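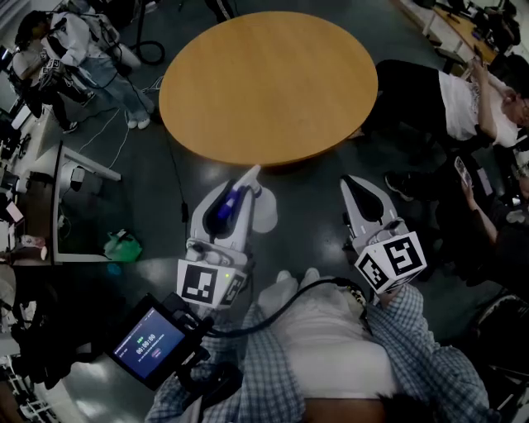
Seventeen jars of sourdough starter later, I have opinions about rye

9/3/21

Okay, so I finally baked a loaf I would be proud to hand to a stranger. It took me since February! I wanted to write all of this down while the crumbs are still on the cutting board, partly for the few of you who wrote asking how the rye was going and partly for me, since I lose every scrap of paper I write a recipe on.

Quick catch-up if you're new. I started with the Skellow flour, the dark one in the brown bag, and I used it for everything because it smelled so good when I opened it. It does smell amazing. It also drinks water like nothing I have ever worked with, and for the first couple of months I was baking doorstops. Dense, gummy in the middle, a crust you could have roofed a shed with. I ate them all anyway (toasted, with a lot of butter, you can forgive almost anything).

The thing that changed it was going wetter. Much wetter. I had been kneading rye the way I knead white bread and waiting for it to get smooth and stretchy, and it never will. It's a paste. You stir it with a spoon, scrape it into the pan, smooth the top with a wet hand and walk away. I fought this idea for weeks!

So here's where I've landed. For one big loaf I use 700 grams of flour, most of it the dark rye and the rest a plain bread flour from Vollia, the little shop past the post office that sells it out of bins. The water I'm using right now is 673 grams, and yes, that is a ridiculous number. I was pouring, I overshot, I wrote down what the scale said, and that was the best loaf so far. I'm not touching it.

Salt, a big spoonful of starter that's good and bubbly, caraway if you like caraway. I love caraway. My house is divided on caraway.

Mix it at night, leave it covered on the counter, pan it in the morning. The second rise is the part I still get wrong. In August my kitchen was so warm that it was ready before I'd finished my coffee, and now that the mornings are cooler it takes ages. I look for little pinholes in the top. When I see a good scattering of them it goes in the oven, hot to start and then turned down.

Then you have to wait. I mean really wait, until the next day, wrapped in a dish towel. I cut the first ones warm and the knife came out covered in glue and I was sure they were underbaked. They needed the night. The flavor on day two is so much deeper too - almost like malt, with a little sour at the back.

A few other things I've tried and liked:

Soaking a handful of stale rye bread in the water before mixing. It sounds strange and it makes the darkest, softest crumb.

A spoonful of molasses. Two was too many.

Sunflower seeds, toasted first. I keep forgetting to toast them and I keep being sorry.

And one flop. I tried the Destivel pan with the lid, because the reviews were glowing, and my dough welded itself to every corner. I had to soak the thing for 2 days. I'm sure it's a lovely pan for sandwich bread! I've gone back to my old dented one with a strip of parchment down the middle.

Next up is the spiced loaf from the Yousafzai bakery, the one with orange peel and fennel. They don't give out the recipe, so I bought one, ate half of it standing in the parking lot, and made notes on the bag. I can taste the fennel and the orange and something else I can't place. Coriander maybe? If you've had it and you have a guess, please leave it in the comments. I'm feeding the starter tonight either way.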